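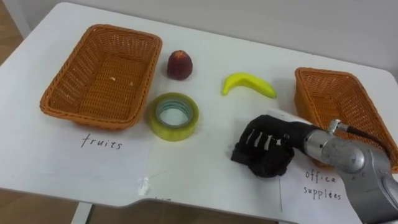 Talking hands with the Metano bench team

The people who do hand trials at Metano don't sit down much. We caught one of the engineers between runs on Thu 3 February, and most of this was said standing up, over a keyboard.

The subject was hands. Since December the team has been putting two of them through the same sorting job, the Galtitz, with five fingers and a glove, and an older two-jaw gripper called Fumine. Same arm, same controller. Fruit in one basket, office supplies in the other.

"Sorting is boring, good. I want boring," the engineer said. "If the task is hard you end up grading the planner. I'm trying to grade the hand."

So why a banana and a roll of packing tape?

"Shape. The banana is curved, the tape has a hole. Two-jaw gripper sees the tape and has basically one idea — squeeze the outside. Fingers give you another option. Go through the middle."

And small stuff? "Small stuff is where I loose sleep. The fingers curl in and the head camera can't see what they've got. You're trusting the motor currents at that point." 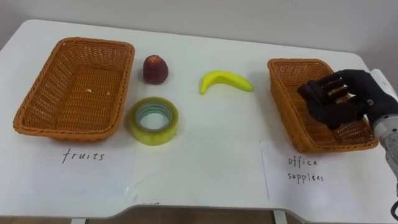
On the numbers

The plan is 202 picks per hand. Fumine is finished. Galtitz isn't, and the engineer wouldn't give a score. "Ask me in 2 weeks. Everybody wants a winner. Fumine is quicker to close, I'll say that. Swapping hands takes 15 minutes if the connector behaves."

What counts as a fail? "Drop it, fail. Wrong basket, fail. Touch the rim and still get it in, that's a pass with a note. Lots of notes."

Then the tape again, without being asked. A finger through the core holds well, according to the engineer, but letting go is a seperate problem. The roll can hang on the glove. "You open the hand and nothing falls. Great grip, terrible release. We tilt the wrist now."

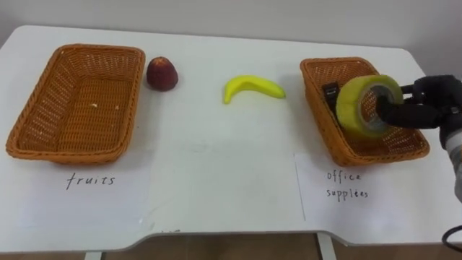 Tape roll over the office supplies basket, finger through the core.

The Chatzigeorgiou controller got a mixed review. Good on force limits. Menus, less so. "Five screens to change one threshold. I keep a paper list."

Cameras came last. Head view for the grasp, fixed view for everything else. "From the head I get the fingers. From the side I get the shoulder, the reach, how the whole body lines up with the table. For comparing hands I need both — a hand that makes the arm do weird things is a worse hand, even if it never drops anything."

Next up is a thinner glove. Then the same list over again, same baskets.

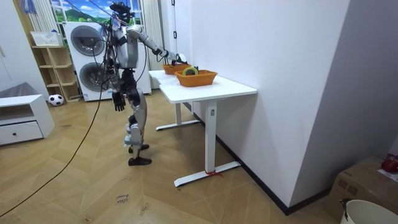 Fixed camera view, right arm out across the desk.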